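**Fruit table, working notes, 20 November 2021**

Started with the cloth again, as every entry this month seems to. It is a white nursery print with teddy bears and hearts and the word "Baby" in pink script, and it is what came out of the drawer when I asked for "something plain." Jianguo Cui maintains that a busy background is good for us. Jianguo does not have to iron it.

The job was sorting the fruit into what stays on the plate and what goes out on the cloth, then working out which pieces people mix up. Old notes from February (the Mutiso box, page 15) say "oranges: fine." I would like a word with whoever wrote that, and the handwriting suggests it was me. We have large orange, flattened orange, long orange and small orange, and I had been calling three of them "the tangerine" depending on how close it was to lunch.

So, the flattened one first.

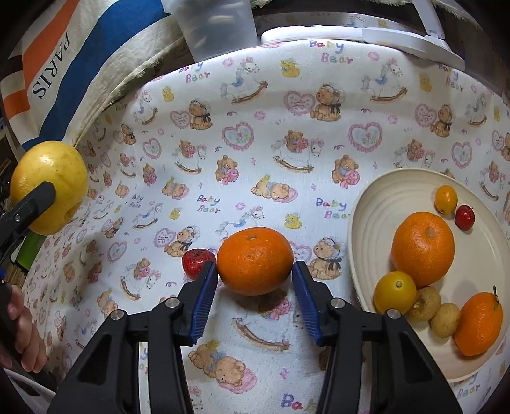
*Flattened orange over the bear and rabbit; oval plate to the right with the potato pair.*

Points from this round:

- The flattened orange has a small pale scar near the top. So does the big one on the plate, in its way. Going by scars is no help. Go by shape.
- The two tan-brown items are going down as potatoes until somebody argues. One has a dark dent. That one is now Potato A.
- The long orange keeps its green stem. Please do not pick at it.
- Red apple with the star-shaped hollow: shiny, streaky, easy to tell from everything else. My favorite by a wide margin.
- Kumquat or very small something. Jianguo wrote "kumquat?" on the sheet and then underlined the question mark.

Names matter more than I'd like, as the Pruvora sheet only has one line per item and I have already used the margin. Stock number 276 is down as "citrus, misc." and 320 is down as "citrus, other." I have asked which is which. The reply was that it should be obvious from context.

Second go, fewer things on the plate and the yellow apple brought out front. I'd been leaving it for last, mainly out of dislike. It's large and it is the color of a highlighter, and on the sheet it has been a lemon, a quince and, in one entry, "ball." It is an apple. It has an apple's stem. I have written APPLE (YELLOW) in capitals and initialed it.

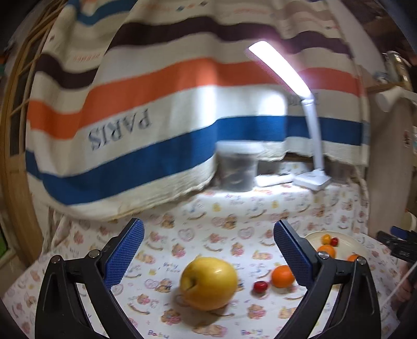 With that settled, the small red ones. There is the cherry and there is the cherry tomato, and I would not bet money on my own entries for either. Both are red, both are small, and at the end of a long session both get called "the little guy." Proposal: cherry goes on the cloth, tomato stays on the plate, and we stop swapping them. Jianguo agrees in principle, which in my experience means until about ten minutes after I leave.

Other business:

- The striped blanket stays up at the back. It says PARIS, the wrong way round if you're sitting where I sit. I have now read it so often that I have started spelling it that way.
- Lamp stays where it is, white base flat on the table. The apple throws a soft shadow on the cloth and I can live with it.
- The tub with the white lid needs a label. I'm not opening it to find out what the label should say.
- Cloth to be pulled straight before the next round. Ironing to be discussed. See above re: Jianguo.

Ordering: Vundis lists a replacement fruit set under item 941, described as "assorted, 1 bag." I've asked whether "assorted" could be made to include a pear. We could use one thing on this table with a waist.

Still to do: relabel the sheet, ask Tremine if they want the potatoes counted as fruit, and find the green pen. The long orange goes back in the padded box, stem up.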